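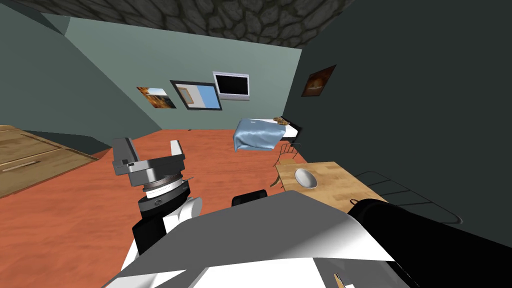

The Library in Sikville Moves Its Quiet Hours

14 shares · 3 comments

From January, the quiet hours in the Sikville library will be in the morning, from nine until noon. Until now they were after lunch, when the school groups arrive, and many readers complained to us. We asked members to fill in a short form, and 316 of them did. Of these, 82 wanted no change at all, so we know that not everybody will be pleased.
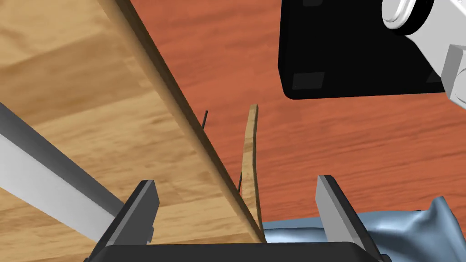
The reading room upstairs stays open all day, and there you may still talk in a low voice. The bus from Grando stops at the door at 8:40, so readers who come from that side will have time to find a seat before the quiet begins. Please put your phone on silent already on the stairs – the sound travels very far in this building.

We have also received about 2,000 books from the old branch in Gavalas. They are not in the catalog yet. If you need a title from there, ask at the desk and we will look for it by hand. 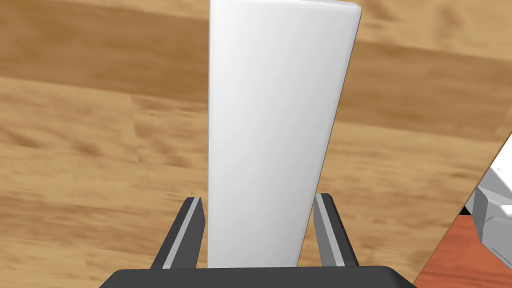

Can I return a book during the quiet hours? Use the return box next to the entrance, which is open day and night.

The desk is closed on Wednesday.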